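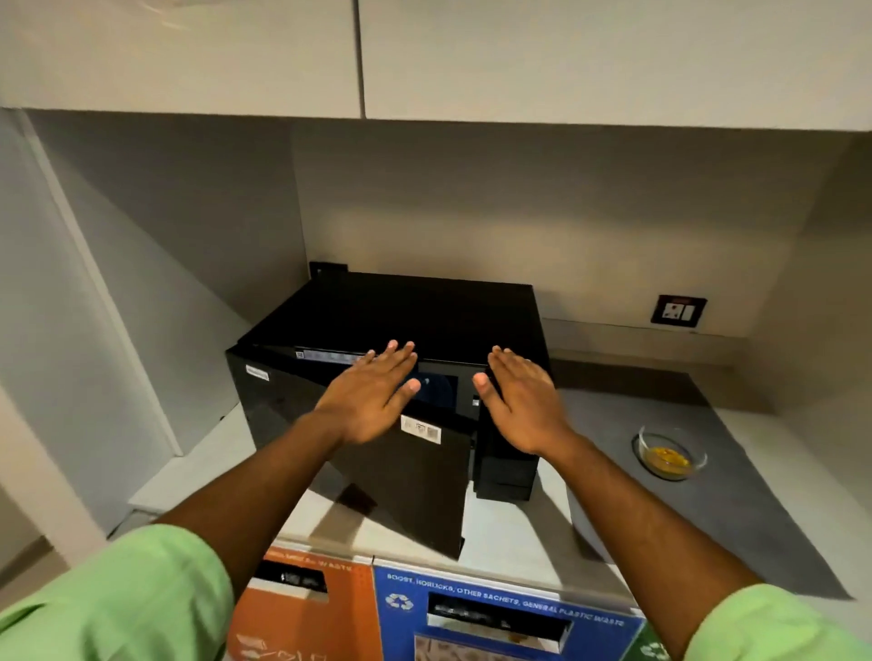 Egilsson hands the trolley rounds to a machine, and the pantry crew gets its mornings back

For as long as most people at Egilsson can remember, the day in the third-floor pantry has started with a long walk. Somebody loaded the trolley with flasks and cups, pushed it down one corridor and up the next, came back for more, and by the time the last desk had its tea it was nearly time to go and collect the cups from the first one. Since June the walking has been done by a delivery cart from Durkar, a quiet, waist-high thing on four wheels that finds its own way to each of the floor's stops and chimes politely when it gets there.

The cart made 1,873 trips in its first months, and the pantry staff, who were understandably nervous when it was first wheeled out of the elevator, have mostly made their peace with it. All of them are still on the payroll. The company put that in writing before the trial began, and Belmiro Arruda, who has worked in the pantry longer than anyone and speaks up for the others when something needs saying, made sure he got a copy.

"I read it twice and then I took it home and my wife read it," he said over a cup of tea on Wednesday — his third, he admitted, and it wasn't yet ten o'clock. "I used to go home with my knees on fire. Now I'm on my feet as much as ever, but I'm in one place, and people come in and talk to me."

What the cart can't do is everything that happens once it has rolled back to its charging spot. Lunches still get warmed one dish at a time, the microwave door still has to be opened and shut by hand, bowls come back with a little something left in the bottom, and the sachets and wrappers have to go in the right bin. That work has grown, if anything. More of the floor's 237 employees now ask for a warm lunch, and the pantry stays open an extra half hour in the afternoon to keep up with them.

Tarık Güler, who looks after the building's services, would like to see the cart take on the evening cup collection too, though he is in no hurry. The early weeks had their troubles. The cart refused to cross the metal strip outside the mail room, and a software update left it waiting patiently at a fire door through most of one lunch break. He also wants the crew to have more say in the timetable, which was drawn up without them and sent the cart out just when everybody was busy washing up. Arruda and his colleagues have since rewritten it.

A second cart is due at the Nivmont office across town, where the pantry serves 300 people. Staff there will spend a day on the third floor first, and Arruda has offered to show them around.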